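Gurnau Hurdy-Gurdy Drone Set: README

v2, updated 27 Mar 2020. Replaces the zip that was going round in December.
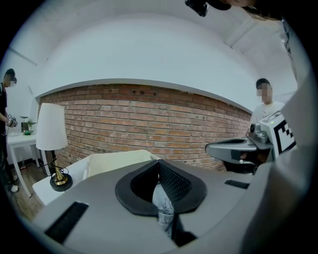 Short recordings of hurdy-gurdy, drones and melody, for anyone doing tuning work, transcription or just trying to hear what a trompette string does when the wheel speeds up. Dry-ish takes and room takes both. Room takes are the ones with "rm" in the name, and rooms matter a lot with this instrument, the buzz goes everywhere. A red-brown brick wall with white plaster over it and a white ceiling gives you a different buzz from a carpeted bedroom, so please don't mix rm and dry files when you compare players. I did that in v1 and got nonsense.

What's in it

1595 clips, WAV, mono, 48k. Started from 2000 and threw out the rest: clipped, wrong label, or wheel noise so bad you couldn't find the pitch.
28 tunes, mostly bourrées and marches, some waltzes. Plus long drones with no tune over them.
4 players. Coded A to D. A and B learned by ear, C from books, D came over from fiddle.
One CSV with the labels, one text file with the tune list.

Folders

/drone open drones, wheel only, no keys
/tune melody plus drones, whole strain each
/chien trompette and buzzing bridge, steady beat patterns
/odd stuff I couldnt place but didn't want to lose

File names go player, tune number, take, room. So B_12_03_rm is player B, tune 12, third take, room mic. Drones have 00 for the tune number. Underscores always. If you find a hyphen it's my mistake, tell me.

Columns in labels.csv

file: the name, no extension
player: A to D
tune: number, matches tunes.txt
tonic: G or C. Two tunes change halfway, tonic there is whatever it starts on
strings: which ones are on. m = melody, t = trompette, p = petit bourdon, g = gros bourdon
coup: beats per wheel turn, 0 if no buzz
cotton: fresh / worn / unknown
notes: free text, messy

About the cotton column. Cotton on the strings makes more difference than the instrument does, at least to my ear. Too much and the melody goes dull, too little and it squeals. Players redid it between sessions without always saying so, hence all the unknowns. Don't fill them in by guessing, leave them.

Tuning

A=440 for everything except player C, who tunes low because that's how his group at Karnitby does it. He wouldn't change and I didn't push. Measure it per clip if you need it exact, it drifts anyway as the strings settle. Gut strings on A and C, synthetic on B and D.

Temperament is a mess. The tangents on a hurdy-gurdy get nudged by hand so every player has their own scale, more or less. Please do NOT pitch-correct and re-upload. The thirds are supposed to sound like that.

Labels

I did the first pass on tonic and strings. Godelieve Hoekstra checked the coup column against the tapes and fixed a lot of it. Where we disagreed her number stands, she plays and I don't. Fast patterns are still the weak spot, coups of three and four get confused when the wrist is light and the dog only half barks.

Tune names: same tune has different names in different villages, so tunes.txt gives the name the player used and then any others I knew. "Verschueren's March" and "The Lemis Road" are one tune. Number 17 in both cases. The second strain is played backwards from the usual order by player A, not an error.

Known problems

- Player D, tunes 20 to 22: a chair creaks. Left in.
- Some /drone clips start before the wheel is up to speed. Skip the first second if you want steady pitch.
- /odd has a couple of duplicates. Haven't sorted.
- tunes.txt is in whatever encoding my editor liked. Accents may come out wrong, bourrée especially.
- No female/male, age or anything like that for players. Didn't ask, not going to.

Not good for

Comparing makers. Four instruments is too few and they're all set up differently. Also not good for loudness work, gain was moved between sessions and I didn't write it down. Sorry.

Older names in v1

In the old zip the trompette folder was called /buzz and the gros bourdon was "b" in the strings column. If your script looks for "b" it will quietly find nothing now. Change it to "g".

Use

Free for study, teaching, making your own tracks. Credit "Gurnau drone set" and the version number. All four players said yes to that. Selling the raw clips as a sample pack, no.

To do

Split the long drones. Fix encoding. Get a fifth player, preferrably one with a six-string. Record tune 9 again, every take has the same wrong note in bar 6 and I can't tell if it's the player or the tangent.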